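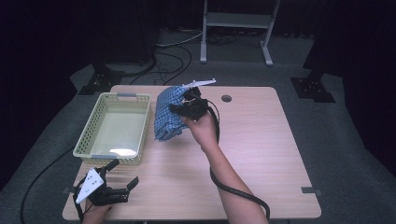
Werkstatt > Textil > Tücher und Körbe > Notizbuch Widel

20. März 2026

Karotuch und gelber Korb, zweiter Anlauf

Heute endlich wieder Tücher! Nach zwei Wochen Tabellenpflege habe ich mich darauf gefreut wie ein Kind. Thema bleibt, was wir im Februar angefangen haben: Wie kommt ein zerknülltes Tuch so in den Korb, dass man es später ohne Fummelei wieder herausbekommt, und wie viel Vorarbeit auf dem Tisch lohnt sich dafür?

Material: das blau-weiß karierte Tuch, der cremegelbe Lochkorb mit den grauen Klammern an den kurzen Seiten, der helle Tisch. Im Stapel warten außerdem die einfarbigen Tücher aus der Lieferung von Zodov, die aber erst am Nachmittag drankamen. Korb links, Tuch rechts daneben, wie beim letzten Mal. Ich habe kurz überlegt, den Korb quer zu stellen, das verschiebe ich auf einen eigenen Durchgang, sonst ändern wir wieder zwei Sachen gleichzeitig und streiten hinterher.

Warum ich das Karo so mag: Man sieht sofort, wie der Stoff liegt. Beim Einfarbigen rät man, welche Falte oben und welche unten ist. Beim Karo laufen die Kästchen einfach schief weiter, und schon weiß man, wo der Stoff verdreht ist. Ich würde am liebsten alles nur noch mit Karo machen. Shona hält dagegen, dass zu Hause auch niemand nur karierte Tücher im Schrank hat. Stimmt leider.

Vormittag

Ausgangslage jedes Mal gleich: Tuch zusammenknüllen, einmal drücken, fallen lassen. Danach drei Varianten.

a) Irgendwo greifen, anheben, rüber zum Korb, loslassen. Geht schnell und sieht furchtbar aus. Das Tuch landet als Haufen, gern halb auf dem Rand, und beim Herausholen hängt immer ein Zipfel innen an der Lochwand. Kein echtes Verhaken, eher ein Kleben. Ich vermute, dass die Lochkanten innen nicht ganz glatt sind. Mit dem Finger drübergefahren: an den langen Seiten glatt, an einer kurzen Seite spürbar rau. Notiert, nichts abgeschliffen.

b) Greifen, anheben, kurz hängen lassen, eine Ecke suchen, dann erst ablegen. Viel besser! Der Moment des Hängens macht fast die ganze Arbeit, weil sich die großen Falten von selbst lösen. Man muss nur die Geduld haben und nicht sofort weiterwollen. Zweimal bis vier zählen hat gereicht. Beim ersten Versuch habe ich nur bis zwei gezählt, da blieb in der Mitte ein dicker Knubbel.

c) Auf dem Tisch ausbreiten, an zwei Ecken ziehen, einmal längs, einmal quer falten, in den Korb legen. Schönstes Ergebnis, dauert natürlich. Die Längsfalte ist unkritisch. Die Querfalte rutscht, wenn man die untere Lage nicht mitnimmt, dann hat man hinten einen Streifen, der übersteht.

Insgesamt 20 Durchgänge, verteilt auf die drei Varianten. Davon sind 12 so geworden, dass ich das Tuch im Korb nicht mehr nachgezupft habe. Fast alle aus b und c, bei a war es ein einziger und der war Glück.

Nebenbei: Der glatte Korbboden spiegelt vorne ziemlich stark. Ich habe das Tuch deshalb weiter nach hinten gelegt, einfach um beim Hinschauen nicht geblendet zu werden, und damit prompt eine neue Lage im Korb erfunden, die gar nicht schlecht ist. Hinten angelegt stützt die kurze Wand den Falz, und das Päckchen bleibt stehen, statt aufzugehen. Unbedingt weiterverfolgen!

Nachmittag mit Shona

Shona Donnelly kam nach dem Essen dazu und hat als Erstes meine Falte kritisiert. Sie faltet erst quer und dann längs, also genau andersherum. Ich war skeptisch, habe es aber brav nachgemacht und muss zugeben: Bei den dünnen Zodov-Tüchern ist ihre Reihenfolge klar im Vorteil. Das Päckchen wird schmaler, und die offene Kante liegt innen. Beim Karotuch ist es fast egal, da gefällt mir meine Reihenfolge sogar besser — die Kästchen lassen sich an der ersten Falte schön aufeinanderlegen, und wenn die erste Kante stimmt, stimmt der Rest.

Wir haben ein Päckchen nach ihrer Methode gemessen, eines der Zodov-Tücher: 311 mm lang. Damit liegt es im Korb gerade noch ohne Knick. Wenn ich die erste Falte schlampig mache, wird es länger und stößt an. Man merkt das mit der Hand früher als mit dem Auge, an der Stirnseite hebt sich der Stoff leicht.

Dann die Stapelfrage. Fünf Tücher übereinander gehen gut. Beim sechsten fängt der Stapel an zu wandern, immer zur gleichen Seite, und zwar zu der, auf der die dicken Falze liegen. Abhilfe (Shonas Idee, einfach und wunderbar): jedes zweite Tuch um eine halbe Drehung versetzt einlegen. Danach stand der Stapel wie gemauert. Ich bin wirklich begeistert, so eine kleine Änderung und so viel Ruhe im Korb.

Waage kurz bemüht: Stapel ohne Korb 300 g. Steht jetzt im Blatt, falls wir mal mit Handtüchern vergleichen.

Was nicht ging

Rollen statt falten. Ich hatte mir viel davon versprochen. Die Rollen gehen im Korb sofort auf, sobald die Nachbarrolle fehlt. Solange alles voll ist, sieht es großartig aus, nimmt man eine heraus, liegt alles durcheinander. Vielleicht in einem engeren Korb. Für den gelben gestrichen.

Feuchte Tücher auch probiert, zwei Stück, mit der Sprühflasche. Sie haften am Tisch und lassen sich dadurch herrlich glattstreichen, aber das Anheben ist eine Qual, die Kante klebt und kommt nicht hoch. Dafür bleibt der Falz scharf wie gebügelt. Tisch danach gründlich trockengewischt, bitte auch künftig, am runden Kabelloch sammelt sich sonst das Wasser.

Zum Tuch selbst

Das Greifen an der Ecke ist und bleibt der Knackpunkt. Im zerknüllten Zustand liegt die Ecke mal obenauf, mal ganz unten, und man erwischt gern eine Falte, die nur so aussieht wie eine Ecke. Mein Trick: nicht suchen, erst anheben. Am hängenden Tuch zeigt mindestens ein Zipfel nach unten, und der unterste ist bei mir fast immer eine echte Ecke gewesen. Den nehmen, den ersten Griff loslassen, neu hängen lassen. Nach dem zweiten Umgreifen hat man das Tuch offen vor sich. Macht richtig Spaß, wenn man den Dreh raushat.

Saum: doppelt umgelegte Säume greifen sich leichter als einfache. Bei den Zodov-Tüchern ist der Saum an einer Seite breiter, das ist inzwischen meine Lieblingsseite zum Anfangen.

Offen / nächste Woche

- Korb quer, sonst alles gleich
- Hinten anlegen gezielt testen, auch mit den dünnen Tüchern
- Halbe Drehung beim Stapeln in die Anleitung Grivau übernehmen (mache ich)
- raue kurze Seite am Korb: Shona fragen, ob der zweite Korb das auch hat
- Wäscheschrank Sebastian ausräumen, da müssen noch Geschirrtücher aus dem letzten Jahr liegen
- Tücher waschen, ohne Weichspüler!! Der Stapel rutscht sonst wieder

Nachtrag, kurz vor Feierabend: Noch drei Durchgänge mit c und Anlage an der hinteren Wand, alle drei sauber. Zähle ich oben nicht mit, weil die Ausgangslage nicht richtig geknüllt war, ich hatte das Tuch schon halb glatt in der Hand. Trotzdem schön. Korb und Tuch bleiben am Platz, bitte nichts wegräumen.

Kommentare (4)

Shona Donnelly
Der zweite Korb ist innen überall glatt, gerade nachgefühlt. Und quer zuerst ist auch beim Karo besser, du willst es nur nicht wahrhaben :)

T.
Wie lange hängt das Tuch bei b jetzt wirklich? Zweimal bis vier zählen ist bei dir etwas anderes als bei mir. Bitte mit Uhr.

Jule
Die halbe Drehung habe ich daheim mit Kopfkissenbezügen probiert, klappt super. Bei Spannbettlaken natürlich hoffnungslos.

Shona Donnelly
@T. Uhr liegt ab Montag am Tisch. Geschirrtücher im Schrank gefunden, zwei davon haben Löcher, die lege ich zu den Putzlappen.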